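Gallery: Alik, open on the table

Home > Dretonance Bench Notes > Galleries > Desktop towers

Alik is the name on the inventory sheet for tower 669, one of the desktops that came to the Dretonance bench from the Wanigasekara office in Bidirholm. The office used it for invoices and label printing. It still started when it arrived, but it was slow and the fan was loud, so it went on the list to be taken down, cleaned, and put back together with the same parts.

The gallery covers the middle of that job, with the main parts out of the case. Cleaning notes and the reassembly order are in between for anyone working on a similar tower. Click a picture for the large version.

The case opens from the side. Lay it down so the open side faces up and everything on the board can be reached from above. Unplug the power cord first, then hold the power button in for a few seconds. We wait 10 minutes after that before touching anything inside. The side panel goes somewhere flat where it won't get stepped on.
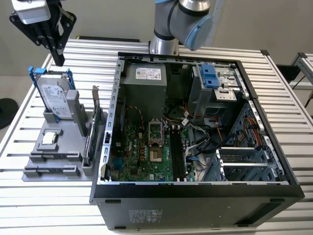 Tower on its side with the processor socket and both long memory slots empty.

The power supply stays in for this job. On Alik it is a 400 watt unit, original to the machine according to the sheet, and it tested fine. We brush the vents and leave the housing closed. A power supply with a bad fan gets replaced as a whole unit and is never opened at this bench.

Order of removal on this tower:

Memory first. Press the clips outward and lift straight up.
Hard drive next. Data cable off, power cable off, then slide the drive out of the cage in its caddy.
Cooler after that, once the old paste has let go. Twist a little before lifting.
Processor last. Open the lever, raise the bracket, lift by the edges.

If the cooler won't move, stop pulling. Put the machine back together far enough to run it for a short while, shut it down, unplug it again, and try while the paste is soft. Pulling hard on a stuck cooler can bring the processor up with it on some sockets, and bent pins are a long evening with a magnifier.

Parts tray

Loose parts used to go on a towel. It worked until somebody folded the towel. Now each one has its own place in a gray tray to the left of the case, and the tray stays there until the case is closed again. It is matte, so small screws show up on it fairly well, although screws are supposed to go in the lidded cup and usually do.

The processor sits lid up in a square recess with a raised rim. The rim keeps fingers off the edges and stops the chip from sliding when the tray gets bumped. Memory goes in the narrow slots, standing on its long edge. The hard drive stays in its blue caddy the whole time, as there is no need to take it out unless the drive itself is being changed.
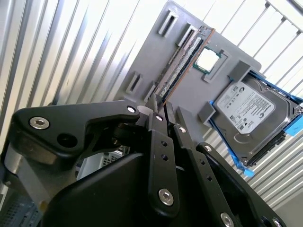 Handle all of these by the edges. Skin oil on the memory contacts is a common cause of a machine that beeps and refuses to start after a cleaning. A soft pencil eraser will take off light tarnish, but brush the crumbs away before the stick goes near the slot. Use rubbing alcohol and a lint-free cloth on the processor lid, wiping in one direction, and let it dry before any new paste goes on.

The drive from Alik was copied before any of the work started. The copy is stored under job number 2601 and will be erased when the office confirms that its files open. Do this step before the case is opened, even on a machine that seems healthy. Drives that have run for years in one position sometimes object to being moved.

Cables and the drive cage

Most of the time on this tower went to the cables. There is plenty of cable in a case of this size and not much room to put it. The front panel leads, the data cables, and the power wires all pass between the board and the drive cage, and it is easy to pull one loose while reaching for another.

Colors help some. The data cable that plugs in at the left edge of the board is flat and blue. Orange, red, and yellow wires belong to the power supply. A twisted red and black pair runs under the cage. One of the black cables has a barcode label wrapped around it, and we left the label on. Before disconnecting anything, write down which plug went to which header, or put a bit of masking tape on the plug with a number and put the same number in the notes.
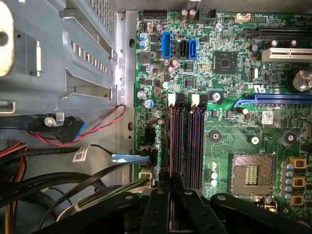 Masking tape is better than painter's tape for this. It takes pencil, it tears cleanly, and it comes off without pulling on the wire sleeve if it hasn't been there for months. Don't use electrical tape. It leaves glue behind, and the glue picks up dust.

Dust collects in three spots on this case: along the punched vents in the drive cage, around the memory slots, and in the corner by the power supply. A soft paintbrush loosens it and a vacuum held a few inches away takes it up. Keep the vacuum nozzle off the board. Canned air is fine for the slots if the can is kept upright. Hold any fan still with a finger while blowing on it.

Look at the capacitors while the dust is coming off. The tops should be flat. A domed top or a brown crust at the base means the board is near the end of its life, and it's better to find that out before buying anything for the machine. We checked all of them on Alik under a lamp and found no swelling.

The expansion slots held no cards when it came in. The slot covers can stay on. If one is missing, put a spare in the gap, or dust will come in through the back and settle on the board.

Putting it back

Reassembly is the removal list backward, with a few extra checks. Look into the processor socket under a good light before anything goes in. All the contacts should line up in even rows. A hair or a crumb of old paste in there can be lifted out with the tip of a dry brush, gently and straight up. Then set the processor down flat with its corner mark matching the one on the socket, lower the bracket, and close the lever. It will feel stiff in the last part of its travel.

A dab of paste the size of a small pea is enough. More than that squeezes out at the sides and has to be cleaned up. Tighten the cooler screws a few turns each, going corner to corner.

Memory comes after that. Check the notch in the contact edge against the bump in the slot before pressing. Push down on both ends evenly until the clips close. With one stick and two slots, use the slot the board manual calls for. On this board it is the one closer to the processor, and the machine gives three beeps with a single stick in the other. 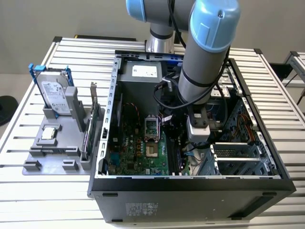 Slide the drive in last, until the caddy latch clicks. If it stops short, there is nearly always a cable behind it. Take it out again and move the cable. Then plug in data and power and tug each plug lightly to see that it has seated.

Before the side panel goes on:

Count the screws in the cup against the notes.
Check that no wire is touching a fan.
Remove all the numbered tape.
Turn the case upright and listen for anything rolling around inside.

The first start is done with the panel off and the screen and keyboard connected, nothing else. Go into the setup screen and look for the right amount of memory and the right drive. Watch the processor temperature on that screen for a few minutes. It should climb and then level off. If it keeps climbing, shut down and reseat the cooler.

Notes for this tower

The front bezel has clips on one long edge that are brittle with age. Ease them out with a plastic tool and don't flex the bezel.
The screw that holds the drive cage is a fine thread. The case screws are coarse. They don't interchange.
The replacement fan is on the shelf in the bag marked 669.
The clock battery is a coin cell and should be changed while the case is open. Set the date afterward in the setup screen.

More from the Bidirholm batch: Cleaning keyboards / Power supplies, testing / Monitor stands

Back to Galleries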